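From: Ariel Catacutan
To: Villanueva tenants list
Date: 2008-12-10
Subject: Re: [villanueva] Table lamp and cable on the brick side

Imelda Catacutan wrote:
> The white table is in place against the brick wall. I would like to keep
> the lamp at the right-hand end. Is the outlet there all right for it, or
> should I move everything over to the shelving? Also, can the paper stay
> up on the brick? It is only tape.

The lamp can stay at the right. The wall outlet is low down at that end, so there is no need for an extension lead across the floor. Maximum bulb for that fitting is 40 W. Please don't go over it with a fabric shade.

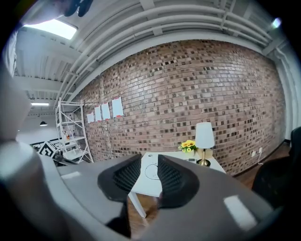

Photo: A. Catacutan

Two items on the tabletop. The thin dark cable is lying in a curl near the front edge, where a sleeve will catch it. Coil it and tie it at the back. The yellow flowers and the tan box are fine to the left of the lamp, but leave a hand's width clear of the shade.

Tape on the brick is allowed. The four sheets are holding at the corners with the red tape. Do not use the foam pads left over from November, as they pull the face off the older bricks.

The white shelving keeps its cross-braces on. Anyone who wants a shelf moved should write to me first. The table top is 600 mm deep, if you are ordering a mat.

Ariel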